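Re: [prodik-list] Minutes from October and the room booking

On Monday, December 7, 2020, Kamarul Wuisan wrote:
> Can we settle the newsletter before the break? I have 12 pages
> so far and Plotov want copy by Friday. Also is the
> Plurkaston walk piece going in or not?

Yes to the walk piece, but cut it – up to 70 lines at most, the stile bit can go. Have moved the letters to page 3. Crossword answers still missing, will chase.
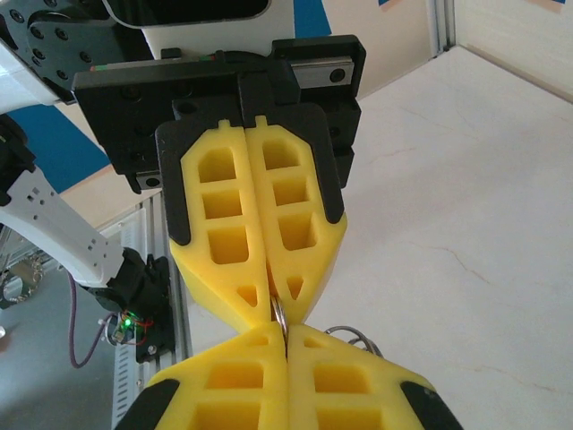
Photo: Prodik picture pool

Printing: 32 copies by post, everyone else gets teh PDF. Plotov's quote is fine by me. Can you ring them, I'm out all tommorow.

Need a new heading for the recipe column too. Li's soup is a good one, but the amounts don't add up, no stock listed anywhere. Could you ask?

Must dash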